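4. Votar en los premios de la revista Huvon

Antes de empezar, tenga a mano su número de suscriptor y una opinión firme sobre música. Lo segundo puede improvisarse.

4.1. Entre en su cuenta y abra la pestaña «Premios». Si solo ve «Facturas», ha entrado en la cuenta de otra época: cierre la sesión y use el correo de la renovación.

4.2. Elija una categoría. Mejor Directo y Mejor Disco admiten 3 votos cada una; Artista Revelación, 4, tras las protestas del año pasado.

4.3. Arrastre los nombres a la lista. El orden cuenta – el primero puntúa más, por mucho que se quieran todos en la banda.

4.4. Si su candidato no aparece, pulse «Proponer» y justifíquelo en un máximo de 200 caracteres. «Son buenísimos» cabe de sobra y no convence a Dace Mets, que lee las propuestas.

4.5. Pulse «Enviar papeleta» y espere el correo de confirmación.

Nota: Flavham y Priedītis figuran como candidatos distintos aunque compartan batería. Votar a uno no suma puntos al otro.

Precaución: no actualice la página durante el envío. La papeleta se borra entera, también la parte que tanto le costó decidir.

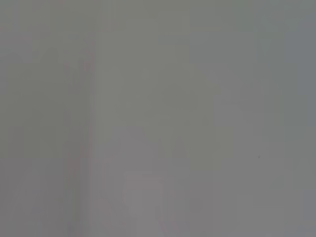 ¿Puedo cambiar mi voto después de enviarlo?

Mientras la votación siga abierta, puede hacerlo desde «Mis papeletas», botón «Modificar». Solo se cuenta la última versión guardada.

4.6. Para recibir los resultados, marque la casilla «Avisarme» antes de salir.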